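Halyna Yurchenko Is Done Playing Somebody's Mother

Eighteen years on daytime, then one small movie, and now the phone won't stop

She's late and she says so before she sits down. Traffic, then a wrong door, then a kid at the front desk who wanted a selfie for his grandma. Halyna Yurchenko took the selfie. She took three, the first two were blurry.

You know her face. If you had a TV on in the afternoon any time in the last 18 years, you know it. She was Irene on Harbor Lane, the mother, then the grandmother, then for one strange winter her own evil cousin. The show went off the air last June. No big finale. They taped an ordinary episode with a wedding in it and the next week there was a cooking show in the slot.

"I found out from my hairdresser," she says. "She found out from her sister."

So that was that. She was going to rest, do the garden, maybe teach. Then came Baptiste.

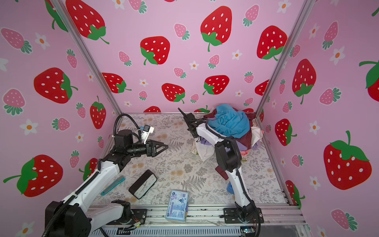
The script had been sitting in her agent's office for months. Nobody wanted it. A retired bus driver, living alone, gets letters meant for the man who had the apartment before her, and starts answering them. Hardly any plot. Long stretches with no talking at all. Yurchenko read it in one night and called at 7 in the morning to say yes, and her agent told her there was no money in it and she said she heard him the first time.

Bradley Goodall directed. His first feature, he'd done music videos before that and a few commercials he would rather not discuss. He had somebody else in mind for the part, he admits it freely. A bigger name. She passed, and her people took ten weeks to do it.

"Best ten weeks I ever wasted," Goodall says. "Halyna walked in and put her bag down on the chair and I thought, okay, thats the movie. The way she put the bag down."

They shot it in 17 days. Cold ones. The apartment was a real apartment, third floor, no elevator, and the crew carried everything up. Yurchenko carried things too until the insurance person asked her to stop. She did her own makeup most mornings, meaning she didn't do any. There's a scene where she eats an entire bowl of soup and doesn't say a word and it goes on for four minutes. Audiences laugh at first. Then they don't.

It played one festival, then another, then the small distributor Sirnine picked it up and put it in two theaters. Two! By the end of the month people were driving in from out of town. Vimadeck has the streaming rights and it goes up there next, which she is nervous about.

"In a theater they're stuck with me. At home they can go get a sandwich."

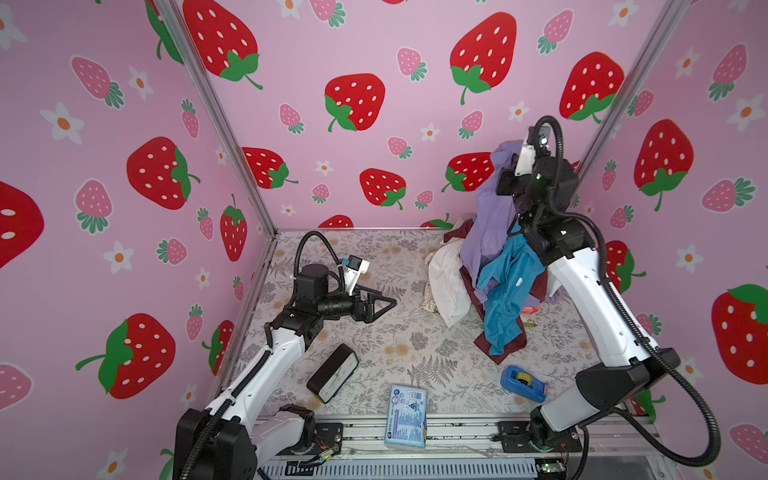 LOS ANGELES — May 19, 2025

Second conversation, Monday morning, her kitchen this time. Coffee already made. She has a cold and keeps apologizing for it. The dog is not allowed in and comes in anyway.

She wants to talk about money, as it happens. Daytime paid well, she says, and people are snobs about it. Sixty pages a day some weeks. You learn your lines at the stoplight. She still can't sit in a parked car without wanting to mumble something. When the Baptiste reviews came out a lot of them said "a revelation" and she was pleased and also kind of annoyed. Where did they think she had been?

"I cried on television every Thursday. I was good at it. Nobody wrote to say it was a revelation."

Her mother sewed for a theater and she grew up under the cutting table, more or less. Started acting at nine because a boy got sick and the costume fit her. Never trained, or not in a school. Married once, for a while, they're friendly. No kids, which people find funny given the career.

Offers now. A lawyer, a judge, two witches. A general. She turned down a mother last week and then another mother on Friday, and enjoyed it both times. What she said yes to is Delgate, a six part series, she plays a woman who runs a ferry and may or may not have sunk the last one. Goodall is doing the first two episodes. They fight a lot, both say. Over lunch, over hats. He wanted her in a hat. 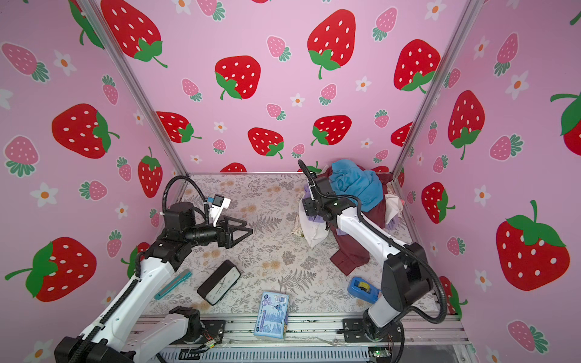

Clothes matter to her more than she lets on. On Harbor Lane she wore whatever was on the rack, blazers mostly, shoulder pads long after everyone else gave them up. For Baptiste she brought things from home, her own cardigan, her own bad shoes. The costume designer nearly cried. She works it out the same way every time, tips the lot out and digs, and it ends up a heap of clothing shoved in a back corner, like the one in the picture, till she pulls out the piece that feels right. The rest gets hung up later, or it doesn't. For the ferry woman she has a coat already. She won't describe it. Goodall hasn't seen it yet and she'd like to keep it that way until they're on the boat and its too late to argue.

Does she miss Irene? Long pause. She feeds the dog something under the table.

"I miss the parking spot," she says. "And I miss Irene. She'd been through a lot, that woman. Two comas."

Then her phone goes. Her agent. She looks at it, turns it over, asks if I want more coffee.

Shooting on Delgate starts in June.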